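**Drandside, 7/7/20** – The toy library in Drandside is lending again, and if the line of strollers outside the old Bassey shoe store on opening morning was anything to go by, it has been badly missed.

The library closed its doors in the spring along with nearly everything else on the street. For a while its organizers thought they might have to leave things in boxes until fall. Instead they spent the past several weeks working out how to run the place from a folding table at the front door, with a phone line, a paper list and a great many brown grocery bags, and the first of those bags went home with families this week.

For anyone new to town (and we have had a few new neighbors this year, in spite of everything), the toy library works much the way the book kind does. A family signs up, pays a yearly fee of $25, and can borrow up to four items at a time. There are puzzles, train sets, ride-on cars, dress-up clothes, board games, building blocks and a very large collection of pretend food. Loans used to run two weeks. They now run three, which gives parents a little more breathing room and gives the library time to let returned toys sit before they are cleaned and put back on the shelf.

Edivaldo Quintana has run the library for six years, and he spent a good part of our phone call worrying about whether the ride-on cars would fit through the side door. They will, he has since let us know, though the fire engine has to go through sideways.

"I had people calling me at home in April asking if they could just keep the train set until this was over," Quintana said. "Of course they could. What was I going to do with it? It was better off on somebody's living room floor. But then the child next door wants the train set too, and after three months it starts to be a real question."

Those long loans are one reason the shelves looked a little thin at first. When the library closed, 598 toys were out with families, and by the end of last week 539 of them had come back. Quintana is not troubled about the rest. Several families have moved in with grandparents for the summer and have promised to return their things when they get home, and one marble run is known to be at a lake cabin, where it is apparently having a wonderful time.

The full catalog now stands at 2613 items. It has been typed up fresh and can be picked up at the front table or at the Grorkel hardware store next door, where a stack is sitting beside the register. Members who would like theirs mailed can ask for that when they call. 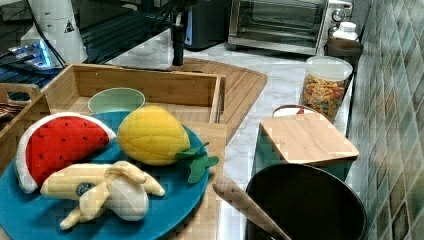 Borrowing by phone has taken some getting used to on both sides. In the old days a child would walk in, head straight for whatever was largest and loudest, and that would be the end of the discussion. Now a parent calls, reads a few choices off the list, and waits while somebody goes to look. Quintana says the calls have turned out to be one of the nicer parts of his week, and that he has had some very serious conversations with four-year-olds about dinosaurs.

"You can't hurry them," he said. "One little boy needed to know if the stegosaurus was a friendly one. I went and got it down and told him yes, I thought so, it had a friendly face. Then he wanted to know about all the others."

Cleaning has been the larger job. Anything hard and smooth gets washed in warm soapy water and left on racks to dry. Fabric toys and dress-up clothes go through the washing machine if their labels allow it, and those that can't be washed by machine are cleaned by hand and set aside for longer. A few things have been taken out of circulation for now, among them the harmonicas and the whistles and all of the toys meant for blowing bubbles. The ball pit is also staying in storage, and Quintana asked us to say that he is sorry about it, as he knows it was a favorite for birthday parties.

Families are asked not to scrub the toys themselves before they bring them back. A wipe to get rid of crumbs or jelly is plenty. Some of the older puzzles came home in April after a thorough soaking from a well-meaning household, and they have not lain flat since.

The library has been part of the street for a good long while now. It began in the back room at Graltia, the fabric store on the corner, when a handful of parents pooled what they had and kept a record of it in a spiral notebook. It outgrew the back room within a couple of years, and when the Bassey family retired from the shoe business they offered the front half of their building at a rent that Quintana still describes as "more like a hello than a rent." The shoe store's benches are still there, and so is the brass foot-measuring plate, which is not for loan but which children have always been allowed to stand on. It will be waiting for them when they are able to come inside again.

When that will be is hard to say. The hope is to let in one family at a time, by appointment, starting in September, but Quintana was careful not to promise anything. Story hour and the Saturday swap table are both on hold until then. In the meantime he is thinking about setting up a few of the outdoor games on the strip of grass behind the building – the ring toss, perhaps, and the big wooden dominoes – if he can work out how to keep everything wiped down between turns.

He would also like to hear from anyone who is handy with a sewing machine. Quite a few of the dress-up capes have lost their ties over the years, and a quiet spell seems a good time to fix them. Graltia has offered thread and ribbon at no charge, and mending can be picked up and dropped off in a bag at the side door without anybody having to stop and chat (although stopping to chat from across the sidewalk is very welcome).

Donations of toys, on the other hand, are not being taken just yet. There is nowhere to put them while the returns are being sorted, and bags left on the step overnight have been getting rained on. A list of what the library could use will go up in the window later in the summer. Puzzles with all of their pieces are always near the top of it.

Memberships that were paid up when the doors closed have been extended by the number of months the library was shut, and there is no need to call about that, as it has been done for everyone. Families for whom the fee is a stretch this year should simply mention it when they sign up. It will be taken care of, and they won't be asked for an explanation.

Orders are taken by phone on weekday mornings between 9 and noon, and bags can be picked up at the front door the following afternoon between 2 and 5. Returns go in the large bins by the side entrance at any time during those same hours. Please put the family name on the bag, check under the couch for puzzle pieces before you set out, and take the batteries out of anything that talks.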